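I have been thinking about waiting rooms, mostly from inside one. My mother had a procedure on her hip in November, and between the visits before it and the visits after it I got to know the second floor of the clinic in Sullport better than I know some of my cousins' houses. I know which chair rocks. I know that the water cooler gurgles a second or two after you've walked away from it, so that you always look back, a little guilty, as though you'd broken something.

What I want to argue for, and I'll get there if you'll bear with me, is the return of ugly, cheerful color to the places where people have to sit and wait.

When I was a girl in Wastthorpe, the public library had a children's corner with molded plastic seats in the loudest orange you ever saw. The town hall had green benches. The bus station had a mustard-yellow wall with a brown stripe running along it at the height of a grown man's elbow, and my grandmother, who had opinions about everything, said it looked like a sandwich. She said so every single time we took the bus, and I laughed every single time, and I can't think of one thing about the new bus station that anyone would bother to say to a child. It's gray. It has a gray floor and lighter gray walls, and the seats are gray metal with small holes in them that print a pattern on the backs of your legs in summer.

The clinic is the same, only softer. Somebody chose a color for it that I believe is called oatmeal, and then chose another color to go with the oatmeal, and that one is also oatmeal. I'm told it's calming. I asked the nurse at the desk, a very patient woman named Nurhan Kaplan, whether she found it calming, and she thought about it for longer than I'd expected and said that by the end of a shift she sometimes stared at the biohazard bin just to have something to look at. 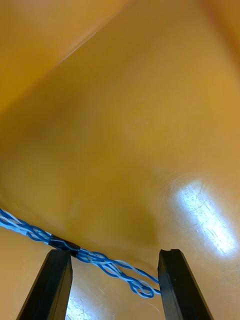
I've repeated that to a good many people since, and nearly all of them have an answer ready. My neighbor Hannelore Seidel, who taught second grade until 2000 and still corrects my commas, says she keeps a red teapot she never uses on the windowsill over her sink. Tia Ellwood at the dry cleaner's told me that she painted the inside of her hall closet turquoise, just the inside, so that she gets it for three seconds a day when she hangs up her coat. These are sensible women with mortgages. They're going about the house hiding little rations of color like squirrels, and I do it too (mine is a dish towel).

Now, I understand how we got here, or I think I do. If you're responsible for a building that thousands of people will walk through, you don't want letters. A bright wall brings letters. When the elementary school on our side of town painted its front hall the yellow of a good egg yolk, the paper ran complaints about it for weeks, and one gentleman wrote that he'd had to drive past it with his visor down. I have never in my life seen a letter complaining about beige. It slides right by. You can cover an entire county in it and people will only feel a little tired and not know who to write to.

There's money in it too, of course. My brother-in-law, Cengiz Ateş, hung wallpaper and painted for 30 years, and he says the neutral stuff gets ordered because it's easy to touch up and easy to match, and because whoever comes after you won't have to live with your taste. That last part is what stuck with me. We've started to furnish everything for whoever comes after us, down to our own bedrooms! People pick a kitchen for the person who'll buy it from them. They'll stand in it every morning for fifteen years, frying their eggs, politely keeping it nice for a stranger.

I did it myself. When we moved into our place it had a pink bathroom, tile and tub and all, the old kind of pink, and the first thing we did was rip it out. We were so pleased with ourselves. The new one was white, and it photographed beautifully, and my daughter, who was five, stood in the door and asked when it would be finished. I still think about that tub. I'd pay good money to have it back, and I understand there are now people who do pay good money, who drive across two states with a trailer to rescue a pink tub from somebody exactly like me.

I should be fair to the other side. Elif Naz Çınar, who is my mother's physical therapist and a good deal smarter than I am, pointed out that some of her patients come in with terrible headaches, or they can't bear noise and light, and for them a quiet room is a real kindness. She's right. I don't want the recovery ward done up like a carnival. I'd only say that quiet and colorless are two separate things, and we've gotten lazy about telling them apart. A deep blue is quiet. So is the brown of an old piano. The forest green they used to put in banks was so quiet you lowered your voice without being asked, and that was a bank.

And the waiting room isn't the ward. The waiting room is where you sit with your purse on your lap, trying not to imagine things. I don't want my mind left alone in there with nothing to chew on. I want a ridiculous chair. I want a wall that makes me turn to the woman beside me and say, well, what on earth were they thinking, so that she can say she was just wondering that herself, and then we've spoken, and she tells me about her husband's knee and I tell her about my mother's hip, and it's twenty minutes later and they've called a name.

That bus station wall got me years of conversation with my grandmother. I'm sure whoever picked it had no such thing in mind. They may have had a lot of mustard paint. But it gave the two of us something to stand in front of together, and when they painted over it, she was already gone, and I went down there to see it and found I was upset in a way I couldn't explain to the man at the ticket window, though I did try, and he was nice about it.

So I have a modest proposal for the people who run clinics and license bureaus and the places where you wait for new tires. Pick one thing. You needn't redo the building. One wall, or one row of chairs, or the inside of the door, in a color that somebody will dislike. Let them write to the paper. My guess is that for each person who writes in to complain there'll be a dozen who never write at all, and who start taking the seat that faces it.

My mother, by the way, is walking well. She goes down to the mailbox and back with her cane, which came from the clinic in a sort of hospital silver. Last week she asked me to bring over some tape, any kind, as long as it was bright. I brought red and purple. She took both, and she's wound them all the way down to the rubber foot, badly, with the ends sticking out, and on Thursday at her checkup a little boy crossed the whole oatmeal room to ask her if he could hold it.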